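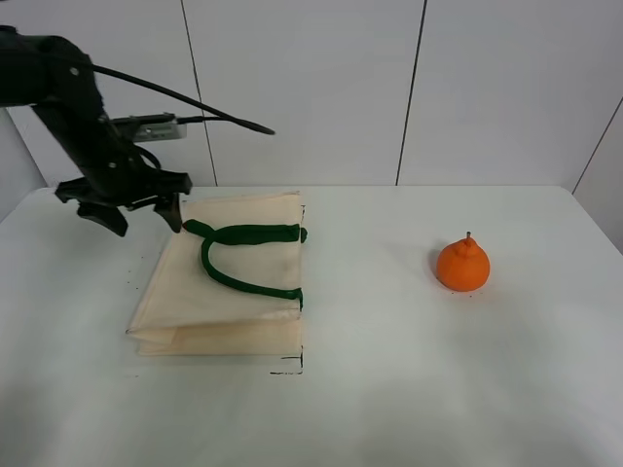

Help wanted: folding, sorting and table setting at Clomcombe

Hi, I'm Tanvir Khan, and I run the linen room at Clomcombe. I'm looking for one part-time person, starting in April, who likes cloth and doesn't mind doing the same small thing many times in a morning. If you've ever refolded a towel in somebody else's bathroom, please keep reading.

First, what we do. We look after table linen for three small dining rooms and a steady trickle of private lunches. Napkins, tea towels, tray cloths, runners, a few bigger tablecloths that take two people and some patience. It comes back to us clean from Skender, the laundry across the road, and it comes back in a heap. Our job is to turn the heap into stacks, check every piece, fold it the way the customer wants it folded, and send it out again with whatever else is going on the table that day. Quite often that means fruit too. The Kollell dining room likes fruit at every place, and yes, you'll be the one picking it over for soft spots.

The shift is 4 hours, 7:30 to 11:30 in the morning, and the pay is $148 a shift. You'd start on three shifts a week, and there's usually a fourth going if you want it. We stop for coffee at nine. I make it strong, so bring your own if you're sensitive about that.

A normal morning goes something like this. You wipe down your table, bring over the first bin and start with the small stuff. Anything with a colored trim gets folded so that the trim shows on the outside — our customers are picky about this, and so am I. Plain pieces go in thirds, then in half. Stains go in the blue bin, loose threads in the mending basket, and anything you can't make up your mind about goes on the shelf by my desk and we'll look at it together. Then you make up the trays for the day from the sheet on the door. The sheet is in my handwriting. I'm sorry in advance, you do get used to it.

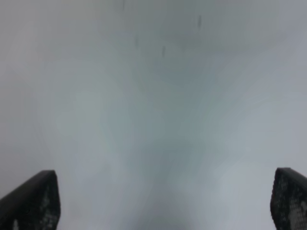

The hardest thing to teach is squareness. Old cloth is almost never square, it's been washed and pulled and ironed until one side has wandered off, and if you match up the corners you get a fold that looks drunk. You have to go by the edge that's going to be seen and let the others do what they like underneath. Some people get this in ten minutes, and some take a couple of weeks. Either is fine with me! I took longer than that, and I had Mrs. Shi standing next to me the whole time saying "again."

You'll be on your feet for most of the shift. There's a stool, and you're welcome to it for mending checks and the small napkins, but the big cloths really have to be done standing up. The heaviest thing you'd lift is a full bin, which can get up to 50 pounds, and we have a cart, so please use the cart. If lifting is a problem for you, say so when you write and we can split the work differently. I've done it before.

Experience: none needed. Hotel, restaurant, laundry or sewing work would be nice, and so would having raised a large family. What I do need is someone who shows up on time, washes their hands between the fruit and the linen (it matters, we've lost good napkins to plum juice) and tells me when something's gone wrong instead of putting it at the bottom of the stack. I'd also like somebody who can stand a bit of radio. We take turns picking the station.

You get lunch on the days there's a private one going out, two aprons, and first pick of the retired linen when we clear the shelves. My own kitchen is completely stocked with tea towels that have one tiny hole in them.

To apply, please write me a short note with your name, a phone number, which mornings you're free and a few lines about any job where you had to be neat. You don't need a formal résumé, but send one if you've got it. Put it through the door at Clomcombe or mail it to Box 1826, marked "linen room." I'll call everyone back, usually in the afternoon once the trays are out. If we both like the sound of it, you'll come in for a paid trial shift and fold things with me for a morning. Wear comfortable shoes, and leave the rings and bracelets at home — they catch on the hems.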